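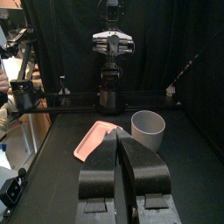

Tuulikki Savolainen asked under my last post whether the regional carriers really have to hand over their outage logs now, or whether the regulator has only said it would like them to. They have to. Longer answer in this thread.

The order came out in June. It covers any carrier with more than 600 towers, plus anyone reselling on those towers under their own name. Tratside and Jinmont are both caught by it. Hao is caught as a reseller, which they argued against in their submission and lost.

What has to be handed over: start and end time of every outage longer than 19 minutes, the postcodes affected, whether emergency calls still went through, and what the carrier told customers while it was happening. The last one is new.

What doesn't: the cause. Carriers can give it if they want to. Most of the submissions from councils wanted it made compulsory and I think they were right, but that's not what was decided.

The logs go to the regulator within 18 days of the end of each month. A summary gets published after that. The full logs don't. If you live in Prestcombe and want to know why your phone was dead all afternoon, you'll get a line in a table.

Background for people who weren't following. Prestcombe lost mobile coverage overnight last winter and the status page for Tratside showed green the whole time. The chemist couldn't take cards in the morning. The servo went cash only. Tratside's first public notice went up at 11 am.

Tratside told the inquiry its status page updates by hand and the person rostered on didn't have the login. I've read that part of the transcript twice. It's on page 6 if you want to look.

Jinmont took a different line. They said publishing outage data would help people who want to damage towers. The regulator's answer was that postcodes are already wide enough to hide a single site. Out bush a postcode can be the size of a small country, so fair enough.

Ruxandra Ene has pointed out that the penalty section is weak, and I agree. A late log gets a warning letter. A second late log gets another warning letter. Fines only start if the regulator decides the carrier did it knowingly – and it has to show that, the carrier doesn't have to show the opposite.

A few people have asked about fixed line and NBN-type services. Not covered. The order is mobile only. There's a line at the back saying fixed services will be "considered at review" and no date for the review.

Also not covered: planned maintenance, if customers got notice by text beforehand. Notice on a website doesn't count. I expect a lot of texts.

For anyone on Hao: they don't own towers, so their log will be mostly a copy of someone else's. The part worth reading will be what they told customers and when.

Correction to an earlier post. I said the order applied to outages already on the books. It doesn't, it only runs forward from when it was made. The Prestcombe one won't be in any published table.

First summary should be out in spring. I'll put the Tratside and Jinmont numbers up side by side when it lands. Replies are open if you've got a question about the order itself. I can't help with individual bills or compensation claims, that's the ombudsman.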